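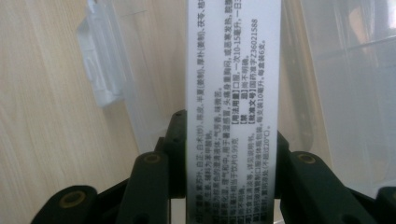

Package Leaflets Should Have a Minimum Type Size

A package leaflet is a technical document with one job. It has to transfer dosing, warning and storage information to a person who may be sick, tired or old. Most leaflets fail at this for a mechanical reason: the type is too small to read at arm's length under a kitchen light.

The usual defense is space. A leaflet carries the ingredients, a description of the product, the indications, the dose, the contraindications and the manufacturer's details. The carton is small, so the sheet is small, and the text shrinks to fit. I accept the first two statements. The third is a choice made at layout, and it can be made differently.

Consider what is on the sheet. Herbal liquids sold in China, for example, may come with a strip that lists the ingredients and describes the color, clarity and taste of the liquid before it gets to the symptoms it is meant for. The physical description has a use, as a buyer can compare it with what is in the bottle. It does not need the same position and weight as the dose. Western leaflets have the same fault in another form, with long adverse reaction lists set in the same face and size as the instruction to take one tablet with food.

I spent part of March on a layout trial for Clalberg, a packaging printer, using the text of a cough syrup leaflet sold under the name Mirani. The original ran to 1,108 words on a single sheet. We removed nothing. We moved the dose, the maximum daily amount and the reasons to stop to one panel, set that panel larger, and added one fold. The sheet still fit the carton and ran on the same folding machine. The cost was extra paper and a new folding plate setting.

The proposal is simple. Set a floor for type size on the panel that carries the dose, and a lower floor for everything else. Measure the height of the lowercase x, or of the full character in Chinese and Japanese, since point size varies between typefaces and is easy to game. Require dark text on an uncoated or matte surface. Inspect printed samples, as proofs on a screen prove very little.

Printed codes that link to a web page are offered as the alternative. They are a good supplement. They depend on a charged phone, a working connection and a page that is still online when the bottle is opened. Paper has none of these dependencies, and it should be held to a standard that lets people use it.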